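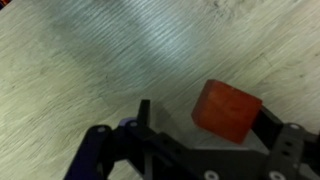 Pale floors and glare - am I going mad or does everyone get this?

mossybrick
27/06/2020
Hi all, long time lurker, first proper post. We moved into our place in Silthorpe last August and the front room has a light wooden floor, sort of a beigey grey with very fine lines in the grain. I loved it when we viewed the house. It was overcast that day, which should have told me something.

Now the sun's out and there's a great band of glare right across the boards, nearly blue-white, and you can see every single line of the grain in it like silver scratches. Move to one side and the floor looks fine, a bit dull even, slightly green if I'm being picky. Stand in the doorway and it looks as if somebody's been at it with a wire brush!

My other half says it's just the light. My mum says it's years of the wrong polish. I've got two small children and a room full of wooden blocks, so I'm not after anything that means shutting the door for a week. What would you do?

HattieB_93
It's the light. Sorry, I'm with your other half. We've got something very similar and from the kitchen end it looks dreadful until teatime, then it's lovely. Put a voile up and forget about it.

gluepot
Might be the light, might not. Fine raised lines like that can be the soft part of the grain wearing down faster than the hard part, and then low sun picks out all the ridges. Run your fingernail across the boards (across, not along). If you can feel it clicking over the lines then it's texture and no polish in the world is going to flatten it.

Some floors are brushed like that on purpose by the way. Do you know who fitted it?

mossybrick
Just been down on my hands and knees. I can feel something but I wouldn't call it clicking, more like corduroy that's been ironed. No idea who fitted it, the sellers left us a folder with the boiler book and a takeaway menu in it and that was that.

There are a few little knots and darker flecks too, which I quite like.

gluepot
Ironed corduroy sounds brushed to me. I'd leave it well alone.

sanderson_not_sander
Disagree. I'd have it sanded. We had ours done when we were over in Plondemthorpe, it cost us £18 a square metre and it came up like new. Matt lacquer on top and the glare all but went. If you're going to be looking at it for years, do it once and do it right.

gluepot
You can't tell somebody to sand a floor when we don't know how thick the top layer is! If it's engineered board with a thin face on it you could go straight through. Find a bit you can see end-on first - under a threshold strip, or where a pipe comes up through it.

sanderson_not_sander
I did say "I'd". But fair enough, check the thickness.

Triin Liepiņa
Hello, I fitted floors for seven years before my knees gave up, so for what it's worth. Before anybody hires a sander, wash it. I mean properly, with a well wrung out mop and plain warm water, a small patch in the brightest part of the glare, and dry it straight off with an old towel. Then look at that patch the next time the sun is on it. Very often a pale floor has a film on it from all those spray cleaners, and the film shines while the wood itself doesn't.

If the patch looks duller than the rest you have your answer. If it looks just the same, it's the finish or the brushing, and then I agree with gluepot, leave it.

Please don't use a steam mop. I've seen what they do to the seams.

mossybrick
Oh that's really helpful, thank you. I've been using a spray cleaner. Quite a lot of it. I'll do a patch tomorrow when the blocks have been put away, if they get put away.

HattieB_93
How are you getting on with blocks on it? Mine dent the floor something rotten. My youngest drops them from the sofa for fun and there's one corner that looks like a golf ball now.

mossybrick
So far so good, but ours are the little chunky ones with the edges slightly rounded off, so they don't dig in much. It's the red ones that worry me, they're a proper bright orangey red and I keep thinking the colour will come off if one sits in a puddle of juice. Anybody had that?

HattieB_93
Yes!! Not on the floor but on a cream rug. Cheap set from a market stall. I'd try a damp white cloth on one and see if anything comes off.

gluepot
Same test I'd do. If the cloth stays clean you can stop worrying.

Triin Liepiņa
And if you do get a mark on a pale floor, don't scrub along one line, you'll end up with a shiny stripe. Small circles, soft cloth, and go easy.

teapot_tyrant
Going back to the original question, has nobody mentioned a rug? I got a flatweave for £40 and put it exactly where the glare lands. Problem gone, and the children have somewhere soft to build. Well, soft-ish. Towers fall over more on a rug, I'm told, with a lot of shouting.

sanderson_not_sander
A rug is just hiding it.

teapot_tyrant
Yes, that's what I bought it for.

mossybrick
Patch done! I did a square by the window and dried it with a towel like Triin said, and it's definitely duller than the bits either side. The water was grey, I'm mortified. You can still see the grain lines in the sun but they've lost that silvery look. So it was the spray, or mostly the spray, and my mum is being unbearable.

I'll do the rest in strips over the next few evenings. Still tempted by a rug though. teapot_tyrant, does yours slip?

teapot_tyrant
A bit. Get the rubbery mesh stuff to go under it and trim it short of the edges.

Triin Liepiņa
Check that the mesh is all right for wooden floors first, some of it leaves a pattern behind. It should say on the packet.

Related threads
Engineered or solid - how to tell without lifting a board
Hunt oak boards, anyone had them down a while?
Felt pads that don't fall off chair legs
Olberg matt oil, one coat or two?
Getting wax crayon out of skirting
Voile or blinds for a south-facing front room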